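Flux, Fingerprints and the Long Failure

By Dexter Wojcik
June

Last updated: 7:02 a.m.

A circuit board can pass every test at the end of the line and still be on its way to failing. The cause is often chemical. Flux, the agent that strips oxide from metal so that solder will bond to it, leaves a residue behind. If the residue holds weak acids that were never heated enough to break down, and if moisture later settles on the surface, current can begin to move where no conductor was drawn.

The mechanism is called electrochemical migration, and it needs three conditions: a voltage between two conductors, a film of water, and ions dissolved in that film. Metal dissolves from the positive side, crosses the gap and plates out on the negative side as a fine branching growth. When the branch reaches the opposite conductor, the circuit shorts. The short may burn the branch away in an instant and leave little for an inspector to find. The unit is returned, tested on a dry bench, marked "no fault found" and shipped back.
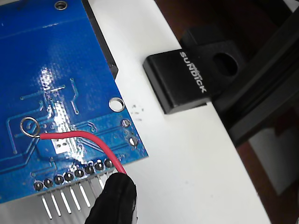 For most of the last century the answer was to wash everything. Rosin flux was removed with solvents that worked well and evaporated fast, and a number of those solvents were later withdrawn because of the damage they did to the ozone layer. The industry moved in two directions. One part went to water-soluble fluxes, which are aggressive and have to be rinsed off completely. The other went to no-clean formulas, whose residue is meant to stay in place and remain harmless.

The term "no-clean" describes a condition as much as a product. The residue is harmless when the full soldering temperature has been reached across the joint. Hand soldering is the usual exception. An operator floods a joint from a bottle, the iron heats the center, and the liquid that has spread outward dries at a temperature too low to consume the acid. A repaired joint can carry more active residue than the rest of the board put together.

At Brultley, a repair depot that services pump controllers, the problem appeared as a seasonal rise in returns. The depot reviewed 1643 controllers over two summers. Of these, 197 had come back more than once, and most of the repeat units had been reworked by hand at least one time. The original joints on the same boards were sound. The failures sat near connectors and relays, where technicians had replaced parts and then wiped the surface with alcohol.

Wiping is the weak step. Alcohol dissolves the residue, and a cloth or brush lifts part of it. The remainder is spread in a thinner layer over a larger area, including the narrow space under component bodies. The surface looks better under a lamp. Its resistance may be lower than it was before anyone touched it. A proper spot clean floods the area, agitates it, and carries the dirty liquid off the board before it can dry.

Scrubbing also has limits. Coarse abrasives scratch the solder mask, the polymer coat that keeps the copper covered, and a scratch deep enough to reach metal creates a new site for corrosion. Soft brushes are preferred, and they must be clean. A brush used all shift becomes a source of contamination.
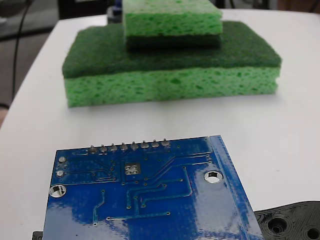
Appiah, in a letter to the trade bulletin that first carried the depot's results, argued that the cleaning step was getting too much of the blame. The letter held that the flux bottle should come off the bench altogether, that cored wire already contains enough flux for nearly all rework, and that a shop which controls the amount applied will have far less to remove. It added that the depot had not reported storage conditions between repair and shipment, a gap that made the summer pattern hard to interpret.

The second point is fair. Humidity in the storage area was not logged. The first has been tested in a limited way by Lundico, a contract assembler that replaced bottles with flux pens on 7 of its rework benches. Residue fell on every bench, though the spread between operators stayed wide.

Measuring that spread is difficult. The common method washes a whole board in a mixture of alcohol and water and reads the change in conductivity. The result is an average over the full surface, so a small patch of heavy contamination is diluted by a large area of clean laminate. Localized extraction, in which a small volume of heated water is placed on one spot and drawn back for analysis, gives a more useful answer and takes longer. Tulteck sells a bench unit of this type. Its cycle occupies an operator for several minutes per site, and few repair shops can bill for the time.

Brultley has since changed its procedure. Reworked areas are flooded and rinsed, then dried in an oven before any coating is applied. Coating over residue seals the ions in, and water vapor will still pass through most coatings given enough time. The depot has also begun recording humidity at both ends of its storage room, with readings taken at the start of each shift.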